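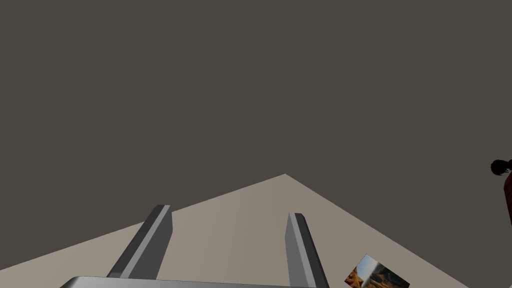 A mesa da sala é o móvel mais mentiroso da casa

Comprei a minha em maio, numa loja de bairro chamada Woklow, convencida de que ia finalmente receber gente para jantar. Levei 37 dias à espera da entrega (tinham-me prometido metade, mas adiante) e, quando chegou, passei uma tarde inteira a olhar para ela como quem olha para um gato novo. Depois pousei lá as chaves. Depois o correio. No fim da semana já ninguém jantava ali, nem eu.

Comecei então a perguntar às pessoas para que serve a mesa delas e as respostas foram uma delícia. Uma vizinha do segundo andar passa a ferro na dela, com uma manta dobrada por baixo, e come na bancada da cozinha, de pé. Um colega tem um puzzle começado desde o verão e proíbe as visitas de se encostarem. Houve quem me confessasse, com alguma vergonha, que já nem se lembra da cor do tampo!

Na Nyberg, uma oficina pequena que restaura móveis antigos e onde passei uma manhã a estorvar, explicaram-me que as mesas contam tudo. Os riscos finos em paralelo são de trabalhos manuais, as manchas redondas são de chá, e a zona gasta à beira é sempre o sítio de alguém, o lugar onde a mesma pessoa apoiou os mesmos cotovelos durante anos. Pedem 300 euros para lixar e encerar um tampo grande, e até 400 se houver pernas a colar. Perguntei se os clientes querem as marcas apagadas. Metade quer. A outra metade aparece a meio do trabalho a pedir que parem.

Eu percebo estes últimos. A mesa dos meus avós tinha uma queimadura de panela mesmo ao centro, tapada por um naperon que nós, os netos, levantávamos às escondidas. Quando a casa foi vendida, a mesa foi com ela, e é das poucas coisas de que tenho pena a sério. Cabíamos lá todos, apertados, com um banco corrido de um lado e cadeiras desirmanadas do outro, e havia sempre uma discussão por causa da cabeceira.

Voltando à minha: resolvi dar-lhe uma oportunidade. Comprei na Fulura um cesto de 50 centímetros, feio mas fundo, e agora tudo o que me vem nas mãos quando entro em casa cai lá dentro. O cesto fica no chão, ao lado da porta. Às quintas à noite faço sopa e ponho pratos para quem aparecer. Na primeira vez vieram duas pessoas, na segunda ninguém, e comi sozinha com guardanapo de pano, que soube muito bem.

Na semana passada entornaram vinho tinto junto ao canto da janela. Esfreguei com bicarbonato, esfreguei com sabão, e a nódoa lá está, meio rosada, do tamanho de uma moeda. Ainda não decidi se lhe ponho um naperon em cima.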